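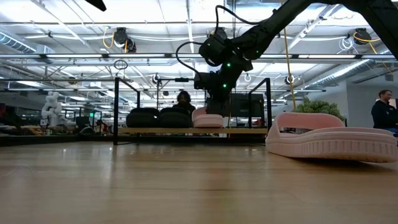 A shoe rack is too easy a test for a kit at this price, one of the other project groups told us after reading our plan, and we should have picked cups or boxes like everyone else.

Projects > Automation > Product Reviews > Preminlow Starter Service

Mar 30, 2026
By the Product Review Group, Pritutmont

We kept the shoe rack. The comment was still useful, and we come back to it in the results.

1. What we reviewed

Preminlow is a service for teaching a robot arm a tabletop job. A person moves the arm through the task by remote control, the service records the movements, and a trained program is sent back that tries to do the task without the person. The customer needs to have an arm already. Preminlow provides the recording software, the training, a set of gripper pads and a help line. The student plan costs $1,169 for one term and covers one task. A second task has to be bought separately, and we did not buy one.

The question from our course was whether a school group with no earlier training experience could get a usable result from the plan in one term. We were not asked to compare it with other services. The Hundberg package was on the original list, but its school license did not come through in time and we dropped it.

2. The task

We used slide sandals and a low rack with a black metal frame and a light wooden shelf board. The sandals were black or pink. One would lie on the table and the arm had to pick it up and set it on the board, toe forward, next to the sandals already there. The attempt ended when the gripper was open and clear of the rack.

A slide has an open strap and a thick sole, so there are at least two places to hold it. We tried holding it by the strap first. The strap gave a good hold, but the sole hung down and hit the front of the board on the way in. Holding the side of the sole worked better for placing and worse for picking up, because the sole sits close to the table. In the end we recorded only strap holds, with the arm lifting higher before it moved toward the rack. Mixing the two kinds of hold in one set of recordings is something the Preminlow guide warns against. We did it anyway in the first batch and had to throw that batch out.

The front posts of the rack stand well above the shelf. This was the part we thought about least when we chose the rack and it caused the most trouble. An arm that comes in from the side has to clear the post and the top bar, then come down to the board. We marked the rack position with tape so it could be put back after a bump.

3. Recording

We recorded in the shared workshop at Vigfúsdóttir Hall. After the first batch was removed we had 1,033 recordings that the service accepted. The upload tool rejects a recording if the arm stands still too long or if the start position is wrong. It does not say which of the two it was, and this cost us time. We asked for this to be changed and were told it is planned for May.

Steering the arm takes practice. Everyone in the group was slow in the first session. The software lets you set a speed limit, and the lower setting gave cleaner movements. We changed the operator often, as the hand controller gets tiring – the guide says nothing about breaks, and it should.

The starting place of the loose sandal was changed after every recording. We turned it to different angles and moved it nearer to or farther from the rack. We did not turn it upside down. The trained program has no idea what to do with a sandal lying on its strap, and that is our fault and not a fault of the service.

4. Results

We ran 20 test attempts with each color, using the final program. An attempt counted as good only if the sandal ended on the board, right way up, with no help.

Black sandals did better than pink ones. We had expected the opposite, as pink is easier to see against a pale tabletop. When we went back through the recordings, black sandals had been used far more often, simply because there were more of them in the box. Anyone planning a set like ours should balance the colors from the first day.

Most failures came at the rack. The pickup was steady with both colors. The common error was letting go too early, with the heel still off the board, so the sandal tipped forward. The next most common was touching a front post. In those cases the arm stopped by itself, as the safety setting is meant to make it do, and a person had to restart it.

On the comment that the task was too easy: the first half of it is. Picking up a slide by the strap could probably be learned from a much smaller set. Placing it beside another sandal on a narrow board with a post in the way was hard enough to fill the term.

5. Price and support

The help line answered in writing and the answers were correct, though short. The gripper pads wore down and the spare pair was included. Training time was longer than the sales page suggests. We often sent a set in the evening and did not have the program back the next morning.

We would buy the student plan again for a group that has already chosen one clear task. For a group that is still deciding, the rule of one task per plan is a problem. There is a free practice mode, but it works with simulated blocks only and did not prepare us for sandals.

6. Left to do

The tests on an empty rack have not been run – all our attempts had at least one sandal on the board already. We also want to record a set with the loose sandal upside down. The recordings and the attempt sheet are stored in the group folder, and the rack and sandals are in the cabinet at the back of the workshop.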